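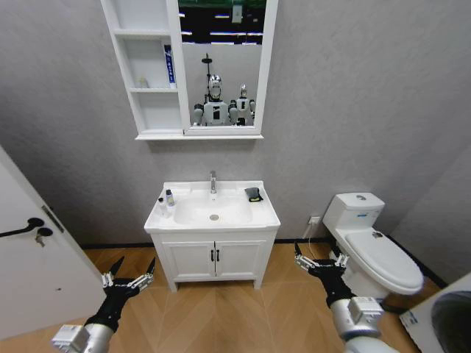
Ingeborg Wegener wrote in after the August page to say that a small bathroom is harder to keep clean than a big one. Every splash lands on something, she says, and with the toilet right beside the vanity there is no room to kneel down with a bucket. She does the basin every day and the rest when she can face it, and would like an order to do it in that doesn't have her wiping the same surface twice.

The order is top to bottom, and dry before wet. In a small room with a wall cabinet over a vanity it goes like this.

Before you start

Take everything off the benchtop and the open shelves and put it in a bucket or a washing basket outside the door. Bath mat and towels go out as well. Open the window or turn the fan on. Put the toilet cleaner in the bowl now and leave it while you do the rest.

You need three cloths, a soft brush, an old toothbrush, dishwashing liquid, white vinegar and a spray bottle. For general wiping I put 800 mL of warm water in the bottle with a small squirt of dishwashing liquid. More detergent than that leaves a film you then have to rinse off.

Don't mix vinegar with bleach, or use one straight after the other. If your toilet cleaner has bleach in it, leave the vinegar for another day.

Mirror and shelves

Dust the top of the cabinet first. It is usually the dirtiest part of the room and hardly anyone over a certain height admits to it. Use a dry cloth, then a damp one. Next the shelves, from the top down, and the ledge at the bottom if your cabinet has one. Toothpaste that has dried hard on a shelf comes off if you lay a wet cloth over it for a few minutes.

Spray the cloth for the mirror and leave the glass itself alone. Liquid that runs down the glass gets in behind the edge, and that is how the black spots start. Finish with a dry cloth.

White shelves show rings from the bottoms of bottles. Wipe the bottles before they go back. Anything you haven't used since last summer can go in a drawer or in the bin.

Walls and skirting

Textured walls hold dust, and a wet cloth turns it to grey smears. Go over them with the soft brush, dry, working down. Then wipe only the marks. Check an out-of-the-way corner first if the wall is painted in a flat finish.

Dark skirting boards show lint and talc. A barely damp cloth wrapped over two fingers does the top edge. Do them before the floor.

Benchtop, tap and basin

Wipe the benchtop towards the basin so that hair and grit end up in one place, and lift them out with a piece of toilet paper. Pushing them down the plughole means a blocked trap later on.

Do the tap next. The toothbrush gets in around the base, where the white crust builds up. If it won't shift, soak a strip of paper towel in vinegar, wrap it round the base and leave it for 20 minutes, then rinse well. Don't leave it overnight. Chrome that is worn or scratched can go dull under vinegar.

Ceramic basins need very little. Detergent and a microfibre cloth will take off soap scum, and bicarb on a damp cloth will take off most of what is left. Scouring powder and the rough side of a green pad scratch the glaze in time and the scratches hold dirt. Start at the rim, work around and down, and do the drain last. Then rinse with cold water and wipe dry. 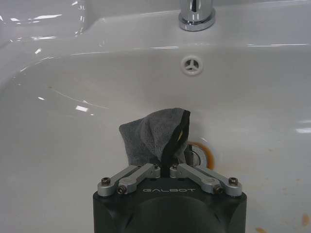

Grey cloth in a white ceramic basin.

Don't leave the cloth lying in the basin or folded over the tap when you have finished. Wring it out and hang it up opened flat, somewhere air can get to it. The same goes for a sponge left on the benchtop, which will have a puddle under it by evening.

Vanity doors

Panelled doors collect dust along the bottom edge of each panel. Run the toothbrush along it, then a damp cloth, then a dry one. Water sitting in those grooves will lift the coating sooner or later. Bar handles want a wipe around the back as well as the front, where wet hands go.

If the vanity stands on legs, get the dust out from underneath with a dry mop head or a long-handled brush while the floor is still dry.

Toilet

Keep one cloth for the toilet and nothing else, in a different colour from the others. Start with the flush button and the top of the tank, then down the sides, the lid, the seat (both faces) and the outside of the bowl. Scrub inside the bowl last and flush with the lid down. That cloth goes straight to the laundry.

Floor

Sweep or vacuum first, along the boards where you can. In a herringbone pattern there is no single direction that works, so go over it twice, the second time across the first. Use a well-wrung mop. If water is still lying on a timber floor after a couple of minutes, the mop was too wet. Dry around the toilet and along the front of the vanity with an old towel before the mat goes back down.

Washing the cloths

Wash microfibre with microfibre. In with cotton towels it picks up lint and then leaves it on your mirror. Warm wash, ordinary liquid detergent, no fabric softener. Softener coats the fibres and they stop picking up water. Line dry, or low heat in the dryer.

I bought a pack of 36 plain cloths some years ago and most are still in use. When one gets stiff it goes down to floors, then to the shed.

How long it takes

The full round takes me roughly half an hour, not counting the time the vinegar is sitting. The daily one is only the basin, the tap and a look at the mirror.

From readers

Bernardo Abreu, Clurdale: We have very hard water here and the drain ring goes white in a week. I dry it with the hand towel each night before that towel goes in the wash. No vinegar needed since I started.

Reply: Good idea if the towel is going in the wash anyway. The overflow hole is worth doing at the same time. A cotton bud will get most of it.

Page updated 16/10/2026. The section on shower screens has been moved to its own page.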